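The Woman Who Packs Less Than You

Ľubica Jireš has been living out of one bag for 20 months, and she would like you to stop asking about her socks.

"There are four pairs," she says, over tea in the back room of a café in Kenside. "I wash them. People look at me as if I'd described surgery."

She used to own a three-bedroom house and, by her own account, 36 coffee mugs. She now writes repair manuals for Girkard, a firm that makes garden pumps, and does it from wherever the rent is low. Everything she owns weighs 9 kilos, unless she has bought cheese.

Her system, if she'll forgive the word (she won't), comes down to pouches. Chargers go in one, medicine in another, and a third holds what she calls "the paperwork of being a person."
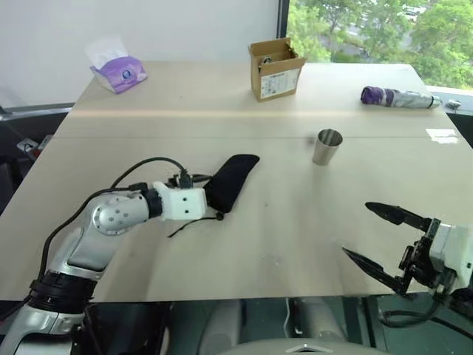
A black drawstring pouch. Jireš prefers fabric to anything with a zipper.

"Zippers break in January, in the rain, at a bus station," she says. "A string is a string. I've fixed one with a shoelace."

Was it a spiritual decision? She puts down her cup. It was a burst pipe. The insurance people asked for a list of everything in the basement, and after two evenings of writing she had reached the fondue sets. There were several.

"I didn't find peace. I found out I'd been heating a room for fondue sets."

Her sister in Plonby holds one box for her, officially letters and photos. Pressed, Jireš admits to a waffle iron.

She has no patience for the online crowd who photograph their belongings in tidy rows. She did try it herself, once, and gave up when she couldn't decide where the toothbrush belonged. 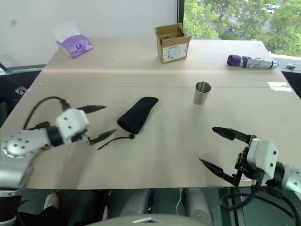

A few everyday things on a table. The tidy-row school would have notes.

Does she miss anything? A decent bread knife, she says at once, and then, after a while, having somewhere to put a wet umbrella.

She leaves for Aasen at six in the morning. The bag is already packed, except for the socks, which are on the radiator.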